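Liv Magnusson
22 March 2019
Brakes on Bera, start to finish. Bera is my Morris Minor saloon, grey, bought from a barn in Pondimside with the pedal going straight to the floor. Putting it all in one thread as a few people asked.

Liv Magnusson
She hadn't been driven for years. Fluid reservoir bone dry, rust flakes in the bottom. The handbrake held on a slope, so the rear shoes were at least touching something.

Liv Magnusson
Started at the front. Both drums were stuck on. The retaining screws came out with an impact driver, but the drums didn't want to know. Backed the adjusters right off, tapped round the edge with a copper mallet, left it overnight with penetrating oil, tapped again.

Liv Magnusson
Nearside came off next morning. Offside took another two evenings. I thought about using a puller but I've seen what that does to a lip, so I kept tapping.

Liv Magnusson
Shoes were glazed but thick. One wheel cylinder was seized solid and the others were weeping. I did wonder about new seals only, and then I looked at the bores. Pitted. All the cylinders went in the scrap bucket.

Liv Magnusson
If you take one thing from this, photograph the springs before you unhook them. I had drawn mine on the back of an envelope and then couldn't tell which way up the envelope went.

Liv Magnusson
Now the master cylinder. If you don't know Minors, it lives inside the chassis leg under the driver's floor, and you fill it through a hole under the carpet. It is held by long bolts that go through the leg. The torsion bar sits exactly where you'd like the bolts to come out.

Liv Magnusson
The book says to take the load off the torsion bar and move it across. People online say you can cut the bolts and fit the new ones from the other side. I did it by the book because I wanted to look at the torsion bar bushes anyway. They were fine.

Liv Magnusson
It took me a whole weekend lying on cardboard. The banjo bolt at the back was the worst bit. I ended up grinding down a cheap spanner so it would fit in the space. It is now labelled and hangs on its own nail.

Liv Magnusson
Pipes next. The originals were steel and looked all right until I wiped them. The long one to the back axle had gone thin where it runs through the clips. I made new ones in copper-nickel, which bends by hand and doesn't fight you.

Liv Magnusson
Flaring. I had a cheap clamp type of tool and made a lot of bad flares with it. Sylvie Zacharias lent me her vice-mounted one and every flare after that was good. Put the nuts on the pipe before you flare the end. I forgot twice.

Liv Magnusson
Flexible hoses: new ones all round, rubber. The old rear one had swollen inside and you couldn't blow through it, so that explains why the back cylinders were dry.

Liv Magnusson
For those who asked what it cost. Cylinders, hoses, pipe, nuts and fluid from Kernico came to £136 delivered. Shoes I reused after a light rub down with emery, outdoors, with a mask on and damped down first. Old linings can have asbestos in them, so please don't blow the dust out with an airline. If yours are original, just buy new.

Liv Magnusson
Kernico sent the wrong handed cylinder for one side in December and swapped it without any fuss. It added six days. No complaints.

Liv Magnusson
Bleeding. Started with the wheel furthest from the master cylinder and worked in. First go, the pedal was soft. Second go, still soft. I had no leaks and no bubbles coming out.

Liv Magnusson
It was the adjusters. I'd left them slack after fitting the drums, so the shoes had miles to travel before they touched. Wound each one up until the wheel locked, back a click until it turned freely, and the pedal was halfway up before I'd even bled it again.

Liv Magnusson
Remember there is an adjuster for each shoe at the front. If you only do the one you can see through the hole, turn the wheel and find the other.

Liv Magnusson
Question from earlier: no, I haven't fitted a servo or discs. I drive to Pondimside and back and to the odd show. Drums in good order will stop a Minor. I may think again if I ever put a bigger engine in.

Liv Magnusson
Another one: ordinary DOT 4, not silicone. I know some of you swear by silicone because it won't strip paint. I wiped up as I went and the paint is bad anyway.

Liv Magnusson
First drive was up the lane and back, in second gear, with the handbrake ready. Pulled slightly to the left. Jacked the front up again, found the nearside dragging, backed it off a click. Straight now.

Liv Magnusson
Looked at every union again after that drive with a torch and a dry piece of kitchen roll. One at the rear axle tee had a damp thread. Nipped it up and it has stayed dry.

Liv Magnusson
Things still to do underneath: handbrake cables are stiff and want replacing, and the rubber plug over the master cylinder filler is perished. I've got a bit of inner tube over it for now.

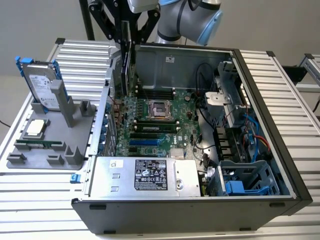
Liv Magnusson
Handbrake cables are ordered. I'll start a separate thread when they're on. Sylvie, your flaring tool is cleaned and back in its tin, I'll drop it round when I pick up the Chiba wheels.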